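Memdale pick-and-place sessions, February

Edmund Wróbel ran the Memdale recordings on the steel table. Each take is one reach and one grasp, logged with the head camera and the joint readings. We kept 234 takes for the training set and dropped 34.

Table objects

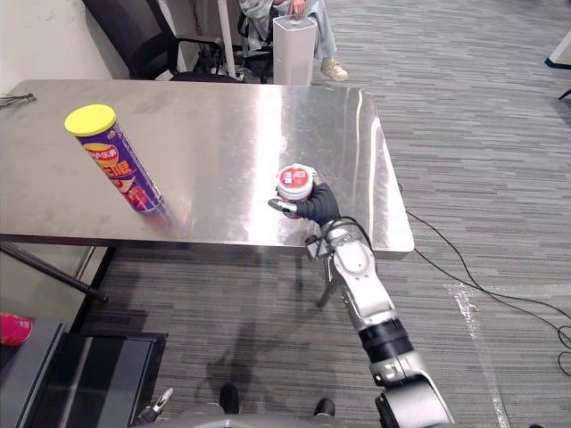 Right hand closed on the small white cup with the red label, just above the tabletop. The chip canister with the yellow lid stays on the left.

Next round

Another 100 takes with the cup, left arm only.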